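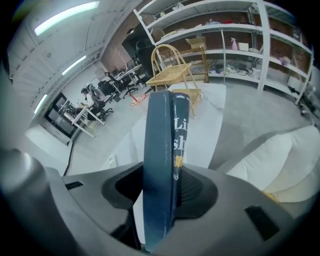

Gripper, book, sofa. The black pads are the part I'm pleased with.

I have now spent more evenings on two gray fingers than I spent learning to drive, and I can at least parallel park.

For anyone who missed the earlier posts: I'm building a hand-held gripper at Tretosia, the shared workshop I pay for every month and used to visit for the coffee. The project is called Cuvia, a name I picked before I had made a single part, when I had a lot of energy for naming things. The plan is to collect grasps by hand first and put the same fingers on an arm later. The arm is a kit from Belasance and is still in its box, where it has given me no trouble at all.

Books were supposed to be the easy week. A hardcover has two flat sides and doesn't roll away, so I figured I'd knock it out on Friday and move on to mugs. What I hadn't thought about is that a hardcover is really three objects loosely agreeing to travel together. Squeeze the boards too close to the open side and the pages shift, the whole thing leans, and you are holding a very heavy fan.

The first pads were bare plastic, and they let go of everything with a kind of quiet dignity. Version 7 is the black rounded one. The rounding matters more than I expected: with square pads, one corner did all the work and left a dent in the cover, and I like my books (most of them). I still want to try a softer version, but the mold takes all night to cure and I keep forgetting to start it before I go home.

The linkage is my take on the Shaikh pattern, which somebody posted on the workshop's shared drive with no notes and one dimension missing. I guessed 11 millimeters. I then guessed again, several times, at a cost in filament I'd like to keep between me and the scale.

Where things stand: the fingers close evenly, the trigger no longer pinches my thumb, and the cable only snags when I turn left. I want 100 book grasps logged before I change anything else, then 200 of assorted kitchen stuff. Please remind me I said "before I change anything else," as I've already got a new finger half drawn.

Next up is the spring, which squeaks. I've tried oil. Now it squeaks and it's oily.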